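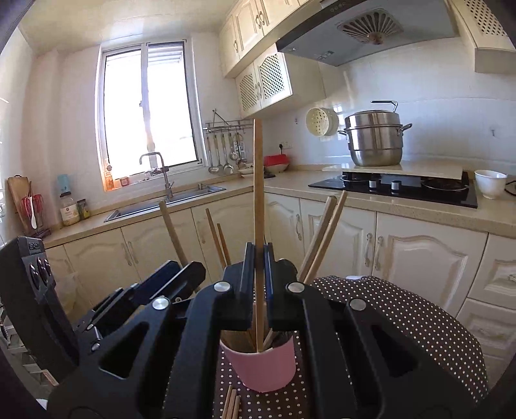

So the new Jiltholm record has been out for a while and I've been putting off writing about it, mostly since I couldn't decide if I liked it. I've played it maybe more than anything else this year, which you'd think would settle the question. It didn't!

A little background if you're new to them. Jiltholm is a bass, drums and keys trio, and I got into them through their second album, Lalden, the one with the long tape-hiss intro that made me think my speakers were dying. That was a headphones record. Lots of tiny sounds, brushed snare, an electric piano that seemed to be coming from the apartment next door. I loved it to pieces and bored everyone I know with it.

The new one is called Rasard and it's a lot louder. The first track, "Bhuiyan," comes in with no intro at all, just the full band already going, like somebody opened a door on a rehearsal. The bass is huge. It's right up front with a dirty, slightly blown-out tone, and the drums are chasing it the whole way. First time through I turned it off after two songs and made dinner in silence.

Then I tried again a couple of nights later with the volume up where it should be, and "Bhuiyan" got me. There's a part past the halfway point where the keys drop out and the bass line flips around so you can't find the one anymore, and you're just hanging on, and then the piano walks back in on this very sweet, very plain chord. I yelled. I was alone in the kitchen and I yelled. 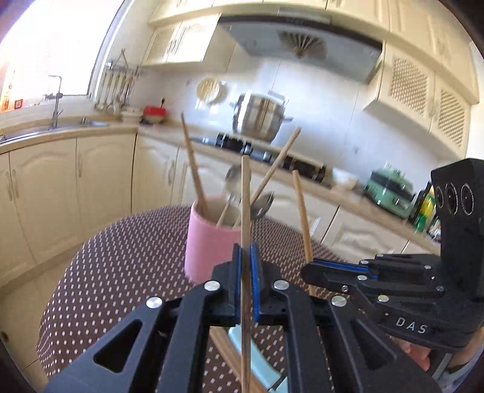 Chopsticks, two grippers, kitchen.

The whole thing is 40 minutes long and I think it wants to be shorter. Side A is close to perfect. Side B has a slow one I skip (sorry) and a piece with a wordless vocal choir that reminds me of hold music, although a friend whose taste I trust says it's the best thing on there. Then the closer is almost 13 minutes and somehow doesn't feel like it. It starts with a drum pattern so simple I could probably play it, and they keep putting things on top and taking them off again, and by the end you realize the drums haven't changed once. I tried tapping along on the counter and lost it way before the drummer did, if he ever does.

About the vinyl: I bought it and I kind of regret it. The pressing is fine, but that last track takes up most of a side and you can hear it getting a little fuzzy toward the center. The download sounds better to me. The sleeve is gorgeous though, a heavy matte thing with a fold-out, so it's going on the shelf facing out and I'll keep playing the files like a heathen.

I also caught them live on this tour, in a room much too small for that bass. My ticket was number 58, which I only know because I kept the stub. They played most of Rasard and only one song from Lalden, and they played that one at about twice the speed, which annoyed me for a minute and then didn't. The keys player had a cold or something and kept laughing between songs. No encore. I bought a shirt in the wrong size.

They're supposed to be back in September with a different opener, and I'm going if I can get somebody to drive. If you've never heard them, I'd still start with Lalden, late at night, lights off. Then give yourself a week before you put on Rasard, and play "Bhuiyan" loud.

Next up I want to write about all the live bootlegs people have been sending me, some of which sound like they were recorded inside a coat. Keep them coming, my inbox is open.

Posted June 13, 2026
Filed under: records, jazz-ish, shows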